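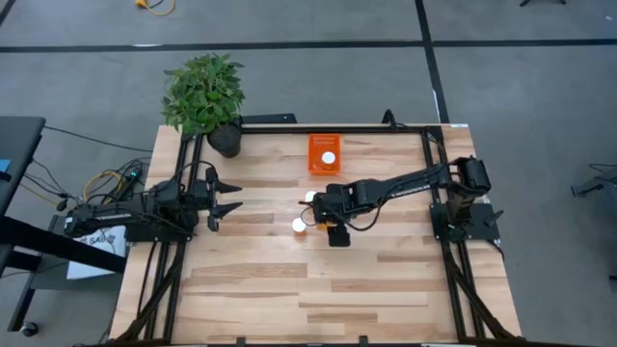 Two small white cups on the table, with the orange container at the far side.

Call for Participants: Putting Away Small Cups
Flenthorpe Household Study, spring round
Posted Mar 6, 2018

We are looking for adults to take part in a paid study on how people clear and put away small items on a table. The work is done sitting or standing at a wood-topped table, and most of it involves cups and bins. You do not need any training or background. If you have ever cleared a kitchen table, you have done this kind of task before.

The study is run by the Flenthorpe office of Zonlow and is led by Eun-seong Um. Sessions are held at 349 Iturano Street, second floor. We ran a first round in November with a smaller group, and the people who took part then are welcome to apply again.

What the study is about

People put cups away in very different ways. Some stack them first and move the stack. Some move one at a time and set each one upside down. Some fill a bin from the back, and others drop things in wherever there is space. We want to record these habits in enough detail to compare them, and to learn which ones people keep when the bin gets smaller or the cups are set closer together.

The November round showed us that the starting positions matter more than we had planned for. A cup standing alone gets picked up one way, and a cup with another right next to it gets picked up another way. This round spends more time on cups that start close together.

What you will do

You will come in for 9 visits over the spring. A visit takes an hour and a half, including breaks. At each visit you will be given a set of small items on the table and asked to put them away, first in your own way and then following a short written instruction. Typical tasks are:

Moving cups from the middle of the table into a bin
Stacking cups of the same size and taking the stack apart again
Emptying a bin and setting the contents back on marked spots
Sorting cups from other small items
Putting away a set while keeping one cup where it is

Between tasks you will fill in a one-page form about what was easy, what was awkward, and whether you would do it the same way at home. The forms are on paper. Bring reading glasses if you use them.

The tasks repeat. Over the full study most participants will put the same cups away several hundred times, and you should think about whether that suits you before you apply. You can stop at any time and will be paid for the visits you have finished.

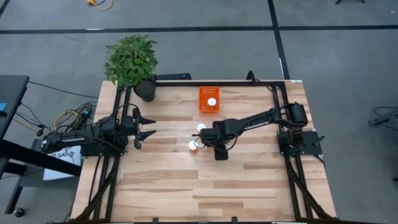
Tuấn Trình wrote on the November feedback form that he found the stacking tasks easy and the close-together ones slow going. "With two cups nearly touching I kept knocking the second one when I went for the first. By the third visit I had started moving the far one before the near one, and I do that at home now too." He also asked for a longer break in the second half of the visit.

We have made that change. There is now a 15-minute break after the fourth task, along with a shorter one before it. Coffee, tea and water are in the hall. Please keep your own drinks off the study table.

Who can take part

You must be 18 or older and able to come to Iturano Street in person. You should be able to pick up and set down light items with at least one hand, and to read short instructions in English. Left-handed people are especially encouraged to apply, as we had very few in November. We also want people who usually do the dishes at home and people who usually don't.

You can't take part if you work for Zonlow or live with someone who does. If you have a hand or wrist injury that is still being treated, please wait until your doctor says repeated light tasks are fine.

Pay

Participants who finish all the visits receive $600. If you leave early, the amount is divided by visit. Payment is by check or bank transfer, sent within two weeks of your last visit. Bus fare is paid back if you keep the receipts. We can't pay for parking, but there is free street parking on the Ninh Avenue side after 10 a.m.

Times

Visits can be booked in the morning or the afternoon. We try to give each person the same time slot throughout, and we will ask for your first and second choice when you apply. If you miss a visit, call us and we will move it once. A second missed visit usually means we give the place to someone on the waiting list.

Records and privacy

Sessions are recorded. Your name is kept apart from the recordings and the forms, and each participant is given a number. Recordings of the November round are used by the study staff only, and the same will apply this time. You will get a consent form by mail before your first visit. Read it at home and bring it with you signed.

How to apply

Write to Quentin Marchal at the study office, Room 293, or leave a letter at the front desk. Include:

Your name and a phone number
Your age
Which hand you mainly use
The times of day you can come
Whether you took part in November

No resume is needed. We will call everyone who applies, including people we don't have a place for. Those we can take will be invited for a short first meeting, where you can see the table, try two or three of the tasks and ask questions before deciding.

Questions about pay or bus fare go to Giang Ung at the same office. Questions about access to the building can be asked at the front desk. The elevator is at the back, past the mailboxes.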